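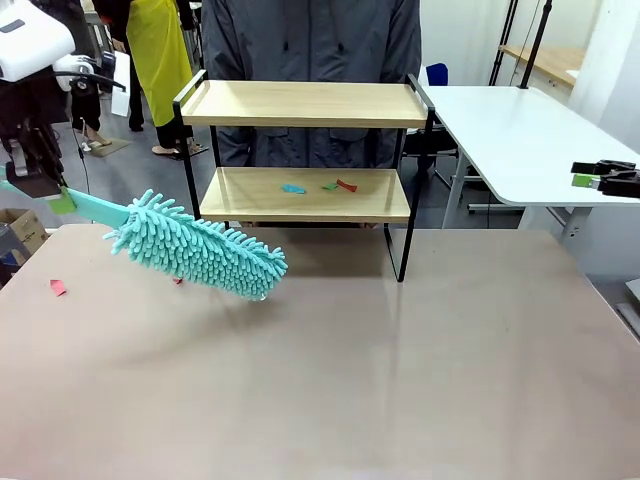 Pramo is a small dataset of contactless payment taps, and I'm so glad you found your way to it. It holds 2,751 tap records from the Wamar transit readers, gathered over one long August and tidied up by Océane Poirier and me in the evenings. Most of the tidying was dull work, the kind you'd do with a teal duster and a long table, going after one little red scrap and then finding a second — stray duplicates, mostly, and a few clocks set to the wrong zone.

## What's inside

- `taps.csv` — one row per tap, with reader, card type and time to approval
- `readers.csv` — the 11 readers and their firmware versions
- `notes.md` — Josée Friesen's remarks on odd rows (do read these!)

Of the taps, 1,429 came from phones or watches and the rest from plastic cards. Card numbers were never stored, and times are rounded to the minute.

## Known problems

Reader 7 dropped its approval times for 90 taps. We left those cells blank, so please don't fill them with zeros, as I once did.

## Questions

Write to Jade Gauthier, who looks after the files now and is very patient with people like me. Fixes are welcome as pull requests against `main`.

Last updated October 11, 2022.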